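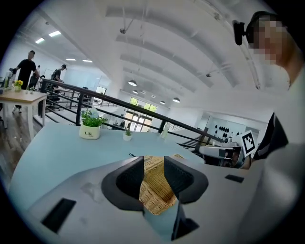
Woven wicker and a light blue tabletop.

Frock & Reel: your questions answered

Hello, and thanks for stopping by! Frock & Reel is the winter season of films about clothes and the people who make them, screened every July at the old Regal in Flaltavville. We get a lot of lovely emails in the weeks beforehand and many of them ask the same things, so the answers are gathered on one page. If yours isn't covered, write to us and we'll do our best (we're slow in the school holidays, but we do get there).

What sort of films do you show?
Anything where the clothes matter to the story. That takes in biopics of designers, documentaries about ateliers and mills, big glossy family sagas with a fashion house at the centre, and the odd musical when we can't resist. We've stretched the definition now and then – one year we opened with a western, on the strength of the coats – and we'll probably do it again.

What's on the big screen this year?
The centrepiece is Nørgaard, the drama about three siblings squabbling over their late father's knitwear company. It's long, it's snowy, and the jumpers are magnificent. We're also bringing back Skorkerberg, the documentary about a glove factory in its last year of business, which sold out so quickly last time that plenty of you missed it. The full program goes up on the website at the end of June.

Is Nørgaard based on a true story?
We're asked this more than anything else! No, the family and the company were made up for the film. The writers have said they read a great many old trade magazines to get the feel of the business right, and I think you can tell, particularly in the scenes in the dye house. There's a short introduction before each session that goes into all this, so do try to be in your seat on time.

Will there be costumes on display?
Yes, in the upstairs foyer. This year's display is on loan from the Skarkstead Costume Collection, which looks after 2,277 garments and accessories from film and television. We can only fit a small selection up there, but it's been chosen with care and it's free to see, whether or not you've bought a ticket to anything. Please leave large bags in the cloakroom first, as the foyer is narrow and the hems are long.

Can I take photos of the costumes?
You can, so long as the flash is off. Old silk and strong light don't get along. Tripods and selfie sticks need to stay downstairs.

How many seats are there, and are they numbered?
The main cinema has 279 seats and they're all numbered, so there's no need to queue in the cold. You pick your seat when you book. If you're buying at the door, the box office will show you what's left. The circle has the better view, in my opinion, though it does have the steeper stairs.

Is the cinema wheelchair accessible?
The stalls, the café and the downstairs toilets are all step-free from the street. The upstairs foyer has a lift, which is small and a bit dignified in its pace. Wheelchair spaces and companion seats can be booked online, or by phone if you'd sooner talk it through with someone.

Are the films subtitled?
Films in other languages always are. For English-language films, each title has at least one captioned session, marked with a C in the program. Nørgaard is partly in Danish and is subtitled throughout at the evening sessions.

Can I bring the kids?
It depends on the film, so check the classification beside each listing. The morning musicals are great fun for little ones and nobody minds a bit of singing along. Skorkerberg is fine for all ages, although younger children might find all that stitching rather slow going.

Do I have to dress up?
Not at all, but you're very welcome to! Opening night tends to bring out the velvet and the good hats, and we'd ask that the tallest of the hats come off once the lights go down. For every other session, come as you are and bring a warm layer. The heating is willing but the ceiling is high.

What if I can't use my ticket?
Let the box office know by noon on the day of the session and we'll swap it for another film or give you a credit. After that we can't offer an exchange, but you can pass the ticket on to a friend.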